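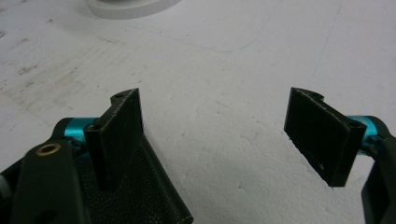 ## 2. What people mean by "clean"

I went into the Urkbridge survey thinking everybody meant the same thing by a clean worktop. They don't! I sent the form to 200 households and almost 200 came back, many with notes squeezed into the margins (I read every one, usually over dinner). Some people wipe after each meal and call it done. Others won't say "clean" until they've run a palm over the surface and felt no grit.

Color got into the answers far more than I'd planned for. With a white, slightly textured work surface like the one in Figure 2, people in Urkbridge talked mostly about stains, while owners of dark counters went on about crumbs and smears. Jillari went the other way - folks there hardly mentioned stains, whatever they had at home. I'd love to blame the wording, but I used the same form in both towns.

I did change one question in February, after the Tangen pilot, so I've kept those replies out of the comparison. The Bovon scale for tidiness comes up in the next section, where I also grumble a bit about how it treats shared kitchens.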